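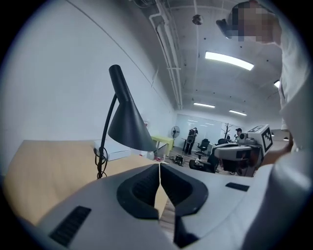 Which Chanukah candle gets lit first?

The newest one, meaning the one farthest left. Put them in from the right, light from the left. Mixing those up is the usual mistake.

Search this site Enter keyword Go

Lighting the menorah, quick version
Ledgate Learning Page, 2022-12-18

What you need: a menorah with nine holders, eight in a straight row plus one set higher or off to the side for the shamash (the helper candle). Candles or oil. Matches. Something under it, foil or a tray.

Candles have to burn at least half an hour after nightfall. Cheap birthday candles won't make it. We get ours to run some 40 minutes, fine for a regular weeknight.

1. Set up. First night, one candle at the far right as you face it. Second night two, and so on, adding toward the left. Shamash in its own spot, every night.

2. Light the shamash. Hold it. Don't light the others yet.

3. Say the blessings. First night there are 3, the third being Shehecheyanu. After that just the first two. If you missed the first night say Shehecheyanu the first time you do light.

4. Now light, newest first, moving left to right. No talking between the blessings and the lighting.

5. Shamash goes back in it's place. Sing Haneirot Halalu, then Maoz Tzur if thats your custom.

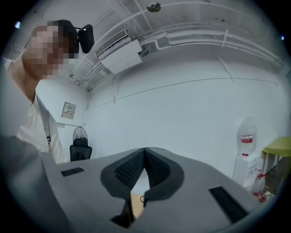

White T-shirt, gray strap, office chair headrest behind.

Don't use the light for anything. No reading by it, no counting change. Room lights can stay on.

Before Shabbat: menorah first, then the Shabbat candles. Needs to be done before sunset, so use longer candles or more oil, enough to last until half an hour past nightfall. After Shabbat customs differ on menorah or Havdalah first, ask your rabbi.

Went out before the half hour? You don't have to relight, but it's good to. No new blessing.

Blessings in Hebrew and transliteration are on the back page of the Ledgate booklet, page 51.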